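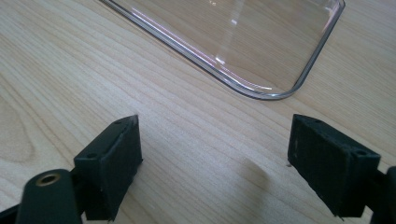

Isn't a clear tray just a tray somebody forgot to colour in? A reader in Flenamside wrote to ask us that, and wanted to know whether we had considered getting a nice blue one.

We had. Blue is a fine colour. But the question deserves a longer answer, and so does the table, which gets ignored in these matters.

Start with light. When light hits something blue and solid, most of it is soaked up and the blue part bounces back to your eye. Clear plastic can't be bothered with any of that. It lets nearly all the light go straight through, down to the wood, and then lets it come straight back up again. So you look at a tray and see a table.

You can still find the tray, and the rim is the place to look. A flat sheet sends light through without much fuss, but a curved edge bends it this way and that, and some of it never reaches you. Edges show up as thin lines. Shiny plastic also acts a bit like a lazy mirror: tilt your head and a bright streak turns up along the side. Tilt it back and the streak may slide off somewhere else.

Now, the wood. Those long lines are called grain, and a tree made them without being asked. Most trees in cool places grow a new layer each year, just under the bark. Cut straight across the trunk and the layers make rings. Slice along the trunk and the same rings come out as stripes, or as swirls where the saw met them at a slant. A trunk with 121 rings had 121 growing seasons – and then it became furniture and people put jam on it.

Try this at home. Set a clear tray or a lunchbox lid on a wooden table near a window. Walk slowly around it and watch the edges. Then pour in water to the depth of your fingernail and look at the grain from low down, at the side. The lines will seem to have shifted. They haven't. Water bends light too, and is quite smug about it.

Mop up afterwards. Wood drinks, and grown-ups notice.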